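## 4. Trying out the finger pads on soft fruit
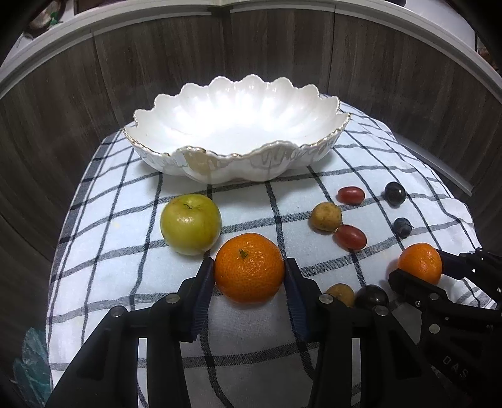

*Fig. 4: Ridged pads on a large mandarin, one finger to each side.*

By now you should have the hand-held gripper bolted together and talking to the Eno controller (if the light on the Eno is still blinking, go back to section 3 and sort that first). This is the bit I enjoy most, because you finally get to pick things up!

I've written it around the two sets of pads we keep at Stonden: the ridged ones and the smooth Keskinen ones. You'll do the same run with each and compare the logs afterwards. Allow an afternoon, and don't start at four o'clock like I did the first time.

### What you'll need

- the gripper, with the ridged pads fitted
- the smooth Keskinen pads and the small screwdriver
- a big bowl with a wide mouth
- a mixed lot of fruit: mandarins, plums, grapes, an apple
- a cloth for the table, ideally one with a pattern of lines

The patterned cloth helps the Orkholm tracking software a lot. On a plain white one it kept losing its place and I had to throw away 189 frames from a single run, which made me quite cross.

### Steps

1. Spread the cloth and put the bowl towards the back. Scatter the fruit in front of it and off to one side. Don't line it up neatly – you want a few awkward ones close together.
2. Open the fingers fully and press **Zero** on the Eno. Wait for the beep.
3. Set the grip limit to 293. That's the Eno's own scale, so don't go looking for newtons.
4. Begin with a large mandarin. Come in low, with a finger on either side of the fruit, and close slowly until both pads touch the peel.
5. Hold for two seconds, lift, carry it over the rim and let go just inside the bowl. Dropping it from a height counts as a miss in my book.
6. Work down through the sizes: apple, plums, small mandarins, then grapes.
7. Save the run with the pad name in the title. "Test final new" will mean nothing to you in September.
8. Swap to the Keskinen pads, put the fruit back out and repeat from step 2. Yes, you do have to zero again!

> **Caution:** Keep your free hand well away from the linkages while the fingers are closing. They pinch, and the gap between the arms is just the right size for a fingertip.

> **Caution:** Drop the grip limit to 189 before you try grapes. At the full setting they burst, and juice in the joints is a miserable thing to clean out.

### Notes from my own runs

The ridged pads are my favourite for anything with a dimply peel. I can come in slightly off centre with a mandarin and still get a decent hold, whereas the smooth pads want you to be properly square to it. Plums are the other way about – the smooth pads seem kinder to the skin, and I get fewer marks.

Grapes are hard with both, I'm afraid. Try taking them across the short way, and if one rolls off, leave it where it stops and go after it from there, as the chase is useful to have in the log.

If the fingers close unevenly, check the screws on the arms first. Mine work loose after a long session and a quarter turn usually puts it right. If that doesn't help, see section 7 for resetting the linkage.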